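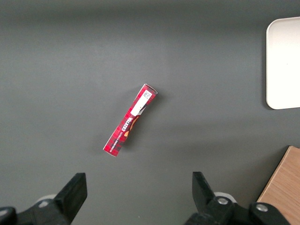

包装食品收货与台面安全检查表(附检查意见)

适用场所:Troltby 茶歇备餐间及相邻干货存放区
检查类别:月度例行检查
检查月份:九月
检查时段:上午
检查负责人:Panagiotis Golob
供货方:Stollska 食品配送
使用部门:Wavham 会议服务部

填写说明

一、本表用于检查外包装完整的干制点心、饼干及同类预包装食品,不适用于冷藏、冷冻及现场制作的食品。
二、检查结果分为“符合”“基本符合”“不符合”“不适用”四级。凡判定为“基本符合”或“不符合”的项目,须在意见栏写明位置、情形及处理要求。
三、检查人员不得在检查过程中自行拆封供应客人的食品。确需拆封核验的,应另行登记,拆封后的食品不得退回货架。
四、各项意见由使用部门在下次例行检查前书面答复。

第一部分 台面与作业环境

1.1 台面平整,无裂缝、翘边及松动部件。
结果:符合
意见:深灰色台面表面平滑、哑光,未见接缝。深色台面不易显出油渍,日常清洁后应借助侧向光线复看一遍。

1.2 台面未存放与备餐无关的物品。
结果:符合
意见:白色托盘与浅色木板均靠台面一侧放置。木板用后应竖放晾干,不得与托盘叠放。

1.3 木质用具表面无开裂、毛刺及霉点。
结果:基本符合
意见:另存的备用木板边缘有轻微磨损,尚可使用。请于下月检查前完成打磨,或更换新板。

1.4 地面干燥,通道畅通,无电源线横跨。
结果:符合
意见:无。

1.5 照明满足标签阅读需要。
结果:基本符合
意见:存放区内侧光线偏弱,核对小字标签时须将食品移至台面。请报 Mujić 物业维修组,在货架上方加装灯具。

第二部分 外包装完整性

2.1 纸盒无压塌、受潮、穿孔。
结果:符合
意见:抽查纸盒均未发现受潮变软的情形。细长形纸盒受压后容易弯折,搬运时应平放于箱内上层,不得立插在缝隙中。

2.2 纸盒表面及标签无撕裂、脱落。
结果:基本符合
意见:一件 WALKERS 红色格纹细长纸盒,白色标签区下缘略有撕裂或揭起的痕迹,边缘参差。标签区一端的方形二维码样式图案仍在。该件应单独放置,由收货人员核对封口、品名及保质期,核对无误后优先使用;任何一项无法确认的,按 2.6 项处理。

2.3 封口完好,无二次粘贴痕迹。
结果:符合
意见:检查人员应同时查看纸盒两端,只看一端的不得填写“符合”。

2.4 品牌、品名与送货单一致。
结果:符合
意见:送货单上个别品名使用简称,与包装文字不完全对应。请 Stollska 自下一批次起按包装全称填写。

2.5 包装无异味、油渍渗出及虫蛀迹象。
结果:符合
意见:含黄油类点心对异味较为敏感,不得与清洁用品、咖啡粉同层存放。

2.6 破损件已隔离并登记。
结果:不符合
意见:备餐间尚未设置固定的破损件存放位置,待核对食品与正常食品之间缺少明显分隔。请在货架最下层划出专用区域,张贴“待核对”标识,并配置登记本。

第三部分 标签与过敏原信息

3.1 标签文字清晰可读,未被遮盖。
结果:基本符合
意见:部分货品的价格贴纸压住了配料表首行。内部贴纸一律贴在空白处,不得覆盖配料、过敏原提示、保质期及条码。

3.2 过敏原信息可供服务人员随时查阅。
结果:符合
意见:过敏原汇总表已张贴于备餐间门内侧。酥饼类食品应按包装标示逐项登记,不得凭经验填写。品牌或规格更换时,汇总表须当日更新。

3.3 保质期在有效范围内。
结果:符合
意见:本次核对库存记录 387 条,未发现过期记录。其中 5 条临近期限,已由使用部门标注,应在本月内用完。

3.4 进口食品附有中文标签。
结果:符合
意见:中文标签应与原包装牢固粘合。粘贴不牢的,收货时即予拒收,不得由备餐人员自行补贴。

第四部分 存放与取用

4.1 食品离地、离墙存放。
结果:符合
意见:离地距离实测为 200 毫米,符合本单位规定。

4.2 先进先出。
结果:基本符合
意见:货架第二层新旧批次混放。补货时应将旧批次移至外侧,由补货人在登记本上签字。

4.3 货架承重未超过标示限值。
结果:符合
意见:本季度入库接近 2000 件,旺季期间应分次送货,避免集中堆放。

4.4 开封后食品密闭保存,并注明开封时间。
结果:基本符合
意见:密封罐已配置,但部分罐体未写开封时间。请统一使用可擦写标签。

4.5 取用食品时使用夹具或一次性手套。
结果:符合
意见:夹具应有专用挂放位置,用后清洗,不得直接搁在台面上。

4.6 开盒工具完好,刀具收纳得当。
结果:符合
意见:开启纸盒应沿封口撕开,一般不使用刀具。确需使用的,刀刃朝外推切,用毕立即归位。

第五部分 整改要求

项目 2.6:设置破损件专用区域及登记本。责任部门:Wavham 会议服务部。期限:收到本表后五个工作日内。
项目 2.2:完成标签受损件核对,并将核对结果附于本表之后。责任部门:同上。期限:当日。
项目 1.5:加装货架照明。责任部门:Mujić 物业维修组。期限:下次例行检查前。
项目 1.3、3.1、4.2、4.4:由备餐间当班负责人督促改正,下次检查时复核。

检查负责人意见:
总体情况可以接受,同意备餐间继续使用。项目 2.6 在上次检查中已口头提出,本次改为书面要求,逾期未完成的,暂停接收新批次干制点心。标签受损件在核对结论作出之前,不得摆入茶歇托盘。

检查负责人:Panagiotis Golob
使用部门签收:
复核结果:
备注:本表一式两份,检查方与使用部门各存一份。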